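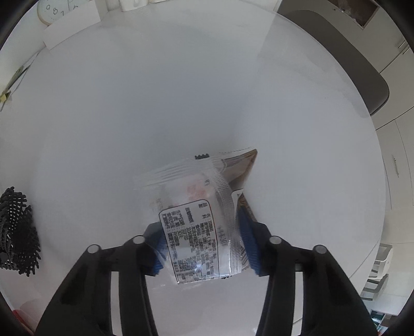
1/ Snack drawer day at our place!! The white round table is ours for it and the little clear packets are getting their turn. Thread, because I have opinions about single-serve snacks and my sister has stopped answering my texts about them.

2/ Background for the new people (hi): I buy a lot of little Chinese snacks, the individually wrapped kind, mostly from Güler on the corner and sometimes a mixed bag from Visesine when I'm over in Hedum. They go in a drawer. The drawer stopped closing in February.

3/ And when a drawer won't close you do the thing where you push it with your hip and walk away. I did that for weeks. Then last night Priit opened it to find a teaspoon (wrong drawer, Priit) and it all came up like a jack-in-the-box.

4/ So. Rules for today. Everything comes out onto the round table, everything gets looked at, and nothing goes back in until I know what it is and when it should be eaten by.

5/ I love this table for sorting, by the way. White top, no pattern, you can see every scrap of plastic on it. Our old one was a busy brown thing and I once lost a packet of sesame candy on it for an entire dinner.

6/ The one downside of round is that there's no corner to shove the "deal with later" pile into. You make piles and they slowly become one pile. I've started laying them out like a clock. Sweet at twelve, salty at three, sour plum things at six, mystery at nine.

7/ Mystery is winning.

8/ Ok the packet at the top of this thread. I want to talk about the label, because it's my favorite style of label. White box, thin black border with rounded corners, and the writing goes in vertical columns. Lots and lots of writing! For such a small packet!

9/ It looks like a product info panel, name and ingredients and weight and date, that sort of thing. Tiny print. I can't make out the individual characters in the photo, so please don't ask me to zoom in. I already tried zooming in.

10/ What does help is that a few short headings up at the top of the columns are in bold. Once you learn to spot those you can hop from heading to heading and skip the rest. I'm a slow reader of Chinese (two years of evening class, and I missed plenty of it) so I need all the help I can get.

11/ My method, for anyone else learning: find the bold bits first. Then look for numbers. Numbers are your friend. If there's a g next to it, it's the weight, and if it's a long string it's probably a date or a license number or a phone number. I have absolutely mistaken a phone number for a date. We ate those anyway.

12/ Words worth learning if you buy the same kind of stuff I do: 配料 is ingredients, 净含量 is net content, 生产日期 is the production date, 保质期 is how long it keeps. I have them on a sticky note inside the cupboard door and the note is now more oil than paper.

13/ The thing that trips up everybody I hand a snack to is that you often get the production date and then a number of months, so you have to do the adding yourself. Priit read one as a best-by date and threw out a whole perfectly good bag of peanut candy. I've forgiven him. Mostly.

14/ Reply from a friend offline: "why don't you leave them in the big bag with the dates on it." Because the big bag is huge and crackly and takes up half the drawer, that's why!! The big bag goes the day it comes home.

15/ (I do cut the front off the big bag and keep it now, if it's one I'd buy again. It lives in the recipe folder. Future me walks into Güler, holds up a piece of plastic, and Mr. Güler's nephew points at the shelf. Works every time.)

16/ Can we talk about the zigzag though. Along the top edge there's a short black strip with a zigzag cut in it, and there's a smaller black one near the bottom. I adore a zigzag edge. You pinch one of the valleys, you pull, and it opens.

17/ In theory. The ones with a straight edge are the worst packaging ever made and I will fight anyone on this. You end up using your teeth, and then it splits all the way down and there's crumb in your lap and on the cat.

18/ Tip from years of doing this badly: start your tear at a valley, pull slowly, and aim it along the top instead of down. If you yank, it goes down the side. Scissors are also allowed. Scissors are not cheating.

19/ Also, check the seals before anything goes back in the drawer. On these clear ones the seams are bands of fine little ridges, so you can run a thumbnail along them — nice and bumpy all the way means leave it alone. If you hit a smooth gap, or you squeeze gently and hear a hiss, eat it today or toss it.

20/ I found two with gaps just now (from the nine o'clock pile, obviously). One was a stale rice cracker. The other one I couldn't identify even after smelling it so into the trash it went.

21/ A bit of crinkle in the plastic doesn't bother me. Everything that lives in a drawer gets crinkly. I'm a bit crinkly.

22/ Coffee break. I drink it out of the 330 ml mug, which my mother calls a vase. Still at the table, piles still more or less a clock. Three o'clock has drifted into four.

23/ Somebody asked if the plastic bugs me. Yes! It does, it really does. All those wrappers. I try to make up for it by not wasting what's inside, and by buying loose from the bins at Visesine when I can get there, but the bins don't have the sour ones and I'm weak when it comes to the sour ones.

24/ And individually wrapped does keep better, I have to admit. Loose crackers in our kitchen last until the first humid afternoon. The wrapped ones go into my work bag, my coat, the glove compartment. I found one in a boot.

25/ Ok, storage. I've bought Grarnel tins. The flat ones. Priit wanted the tall ones but with tall ones you only ever see the top layer and then you're right back to the mystery pile. Flat tin, one layer, labels facing up.

26/ LABELS FACING UP. I can't say this loudly enough. If the label is face down you pick the packet up to look, you put it back somewhere else, and in a week it's soup.

27/ I was going to write the eat-by month on each one with a marker. Tested it on a wrapper and it smears right off the shiny plastic. Masking tape works, a tiny bit of it on the back so it doesn't cover the writing. Don't stick it over the tear strip either, I did that to a few and had to peel them.

28/ Priit's contribution: he suggested sorting by color. We are not sorting by color.

29/ Progress report: sweet tin done. Salty tin done and already down a few because I got hungry. Sour plums have their own tin with a rubber band around it, for the smell. Mystery is much smaller than it was and most of it turned out to be haw flakes.

30/ Haw flakes, if you've never had them: little pink discs, chalky and tangy, like fruit leather that went to stationery school. My neighbor's kid calls them coins and pays me with them in our shop game. Then eats the money.

31/ A few people want to know which snack is in the photo. I'm leaving that for the label readers. If your eyes are better than mine, have a go and tell me, I'd love that.

32/ Lunch was, as you may have guessed, snacks.

33/ A question from Ona Ozoliņš of the class group chat, who taught me half of what I know about these: do I translate the ingredients for guests? I do now, at least for peanuts, sesame, milk and wheat. If I can't read it with confidence, a guest with an allergy doesn't get it. Simple as that. They get an apple.

34/ Translation apps, since you're all going to say it: yes, fine, but vertical columns confuse mine terribly. It reads straight across and gives me poetry. Turn the phone, crop to one column, try again. And take the photo on something plain, with the packet pulled flat so there's no glare stripe through the middle. White table, once again, heroic.

35/ The drawer closes!!!! I've opened and closed it several times just for the feeling. It glides. I'd forgotten it could glide.

36/ Remaining on the table: crumbs, the tape, the mug, a few haw flakes that didn't make the tin. Priit wants the table back tonight for his puzzle. It's 2,000 pieces and most of it is sky, so that's us eating off our laps until summer.

37/ Writing it here so I can find it later: drawer sorted 26/04/2026. Next one when the sour tin is empty, so, give me a couple of weeks.

38/ Send me your favorite little packets please. Sour ones especially. There's room in the drawer now and I would like to fix that.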